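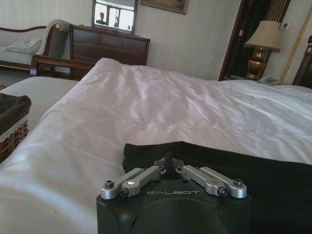
Melati Nugroho

Slide 1. Hello, and what I'm here to talk about
Say hi, say thanks, get going. I plan equipment purchases for the Wistow, and for most of this year I've been working on one line in the budget: a two-armed robot for handling fabric in guest rooms. I love this line. I have also rewritten it more than any other line in my career, and you get to hear why!

Slide 2. The numbers as they stood in February
Our first draft had one figure in it, the price of the machine. Very tidy and very wrong. Put up the Wistow's own numbers:
439 guest rooms across the group
1752 pieces of fabric handled on a full day (bedding, towels, things guests leave on beds)
214 planned robot hours in the first year
PAUSE. Let people do the math on that last one. At that many hours you are buying a learning year, and the budget should say so in plain words.

Slide 3. Start with one job
The best meeting we had was the one where Dai, our robotics supplier, asked us to pick a single job. We picked a T-shirt on a bed. Take hold at both shoulders, get it flat, fold it, put it in a basket. People laugh at how small that sounds, and then they try writing down every step (go on, try it tonight) and they stop laughing. Soft things have no fixed shape. A white duvet has wrinkles of its own.

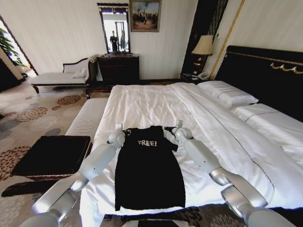 Once you have the one job, you can price it. Grippers first: ask for the cost of a spare pair and how long delivery takes, and get both in the quote. Then the arms, then service visits, then the hours your own people will spend standing next to it. We left that last part out of two drafts. It came to almost 393 hours, more than the robot's own hours, and I think that's the most useful thing I found all year.

Slide 4. Plan for the room you have
Our rooms are full of furniture, and I wouldn't want it any other way. Chaise, dresser, bench, patterned carpet. Measure the gap between the bed and whatever stands nearest to it. Measure it again with the basket on the floor! 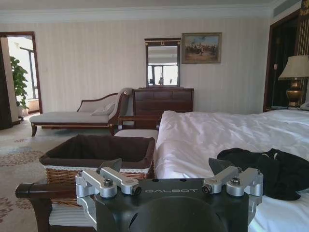 The Vavholm team budgeted for a clear practice room and then had to ask for more money when they moved to a real one. So ask for the real room up front. Ask about door widths, charging, and where the thing lives overnight.

Slide 5. Lease or buy
Short slide, don't ramble. We went with a lease through Favik, one year, with a buy option. Grippers are getting better so quickly that I'd like to be free to change my mind. If your fabric work is steadier than ours, buying may suit you fine.

Slide 6. Questions
Have the spreadsheet open. Offer to send the blank version to anyone who leaves an email address at the front table.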